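Home Products Services Reports Contact

Luslow two-arm kit: progress report to Koster
Prepared by Bogdan Grabowska
August 6, 2025

We are 15 sessions into the trial of the Luslow kit, and I can report that it has been assembled, which the brochure lists as a feature. The supplier, Vellach, promised one afternoon. We spent 2 days on it, most of the second one on a calibration menu that times out while you are reading it.

The living room tasks are now our main work. You asked whether the kit could tidy seating in a furnished apartment without an engineer standing over it. So far the engineer stands a little farther back. Of 85 cushion attempts logged, 23 needed someone to press the stop button, and I have left those in the total even though Vellach's support desk suggested they were "operator events." 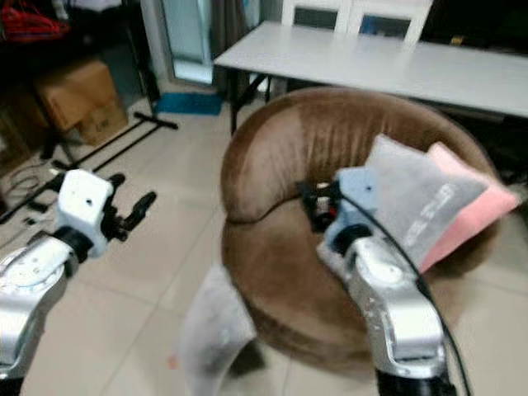

Right gripper against the gray cushion, pink cushion behind it.

Tub chairs remain harder than sofas. The deep seat leaves little space for the wrist to turn, and plush upholstery gives the gripper plenty to grab that isn't a cushion. Vellach has sent a revised grip setting called Gentle. We are also testing the one called Normal, which I would have described differently.

Spending is on plan apart from replacement finger pads, which are sold only in sets and wear out one at a time. I'd like approval to order more before October, when the kit moves to Clommont for the second half of the trial. Please also confirm who pays the shipping. Both contracts say the other party.

Recent reports
Clommont site preparation
Luslow kit: unboxing and setup notes
Koster equipment budget, revised

This site uses cookies to remember your settings. Accept / Manage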